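Labelling progress in bimanual dish-racking episodes

These notes cover how to prepare a progress-labelled dataset from two-arm teleoperation recordings and train a small progress estimator on it. The method is the one used for the Halten policy runs. It assumes that you already have time-stamped joint logs and at least one fixed camera view per episode. It does not cover calibration or teleoperation itself.

Background

A policy trained by plain behaviour cloning gives every recorded step the same weight. In long table-top tasks this is wasteful. An operator may spend several seconds lining up a plate and a fraction of a second letting go of it, and the letting go is where most failures occur. A progress estimator takes a single image and the joint positions and returns a value between 0 and 1. The change in that value over a short window is then used to weight the training samples.

The labels need to mean the same thing across operators. Elapsed time divided by episode length does not satisfy this, as a slow operator and a fast one reach the same stage at different fractions. We use stage boundaries marked by hand and interpolate between them.

Step 1: Sort the recordings

Put all episodes in one directory and run the integrity check before opening any of them. It rejects episodes with missing camera frames, joint logs that stop early, or clocks that drift between the two arms. The Vallesau set began with 1,043 episodes, and we kept the first 1,000 that passed. Keep the rejected files in a separate directory. Some can be recovered later by trimming.

Do not discard episodes in which the operator drops an item and picks it up again. The estimator needs to see progress going down.

Step 2: Define the stages

Write the stage list before marking anything. For dish racking we use five: approach, grasp, lift, place, release. Each stage ends on an event that can be read from the fixed camera without the joint log. "Grasp" ends when both fingers are in contact with the item. "Place" ends when the item is between two dividers and supported by the rack.

Each arm gets its own stage track. The two tracks are often out of step, and merging them too early was the main error in our first attempt. Objects that are not the current target stay in the layout and receive no label.

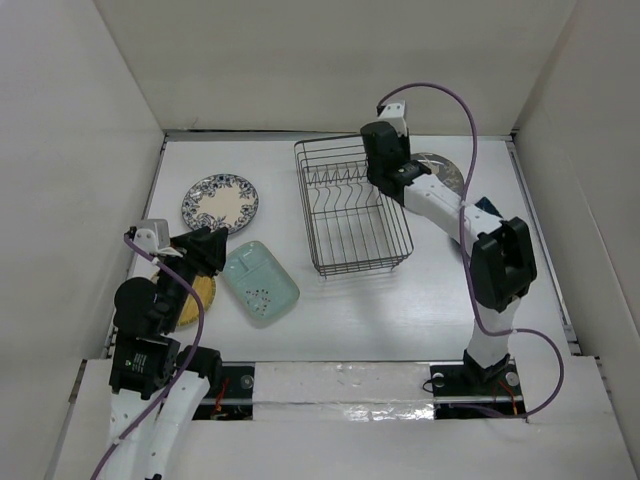
With the left gripper over the yellow plate and the right one over the end of the rack, a starting layout like this still has an empty rack, so a single shared stage would hide the difference in arm position. Check the view for occlusion as well. The right arm blocks most of one plate from this side, and an annotator working on that plate should mark the boundary as uncertain.

Step 3: Mark the boundaries

Open each episode in the marking tool and step through it at quarter speed. Press the stage key on the first frame in which the end condition holds. If the exact frame is hidden, mark the first visible frame after it and set the uncertain flag.

Have a second annotator repeat a shared subset. We used 24 episodes. Where the two marks differ by more than five frames, rewrite the stage definition and redo the subset before going on.

Step 4: Interpolate

Assign 0 to the first frame, 1 to the last release, and equal steps to the boundaries between them. Interpolate linearly inside each stage. For a drop, reset the value to the end of "approach" and continue from there. Frames next to an uncertain boundary get half weight in the loss.

Step 5: Train the estimator

Split by layout and not by frame, or near-identical images will end up on both sides. The Nautiyal configuration file holds our settings: a frozen image encoder, a two-layer head for each arm, and mean squared error on both outputs. Stop when validation error has been flat for three passes.

Plot the predicted curve for a few held-out episodes. It should rise in uneven steps. A straight diagonal means that the model has learnt average timing, and the usual cause is a leak in the split.

Step 6: Weight the policy data

Compute the change in predicted progress over the next second for each arm and clip negative values to zero. Add a small constant so that no sample is dropped altogether — without it, the policy tends to freeze during alignment. Use the larger of the two arm values as the sample weight.

Result

We compared the weighted and unweighted policies over 408 trials on the Junmont bench, divided evenly between the two. The weighted policy completed more placements, and the gain came almost entirely from release. Grasping was unchanged. Flat items at the edge of the camera view remained difficult for both policies, and a second fixed view is the next thing to test.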